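Single-column table top rocks after being moved — fixings or floor?

Asked by Géza Simon

White rectangular top, rounded corners, one metal pole underneath. Since we shifted it to the other end of the room in November the top dips when a hand is put on a corner.

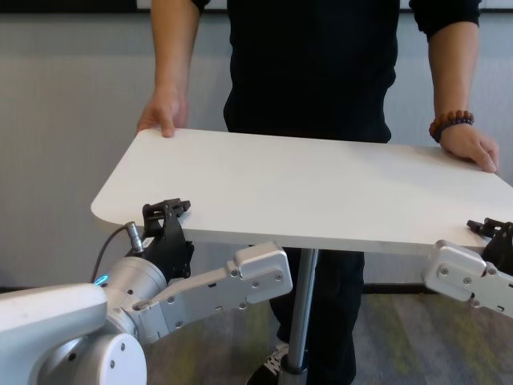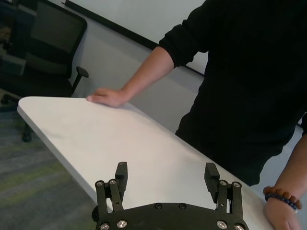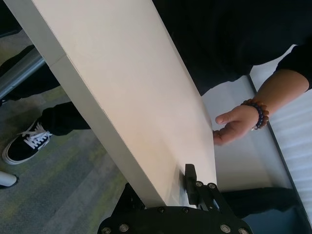

The movement is 2 mm at the corner. The base does not lift. I have tightened the screws I can reach from below. Is it worth taking the top off, or is the pole itself worn?

Answer from Tímea Gál

Check the plate between pole and top first. Hold the pole still and press one corner. If the plate moves with the board, the play is lower down, at the collar. If the board moves against the plate, the screw holes have gone. Fill them with glued hardwood dowel, leave overnight, drill again. Do not fit longer screws until you have measured the board.

Answer from Imre Szűcs

mine did this, folded card under the foot, fine ever since

Answer from Ernő Fülöp

Card will not help if the base is not lifting. Agree with Tímea on the plate. I would add that moving a table like this by the top loads the fixings sideways — take the weight at the pole next time, one person each side.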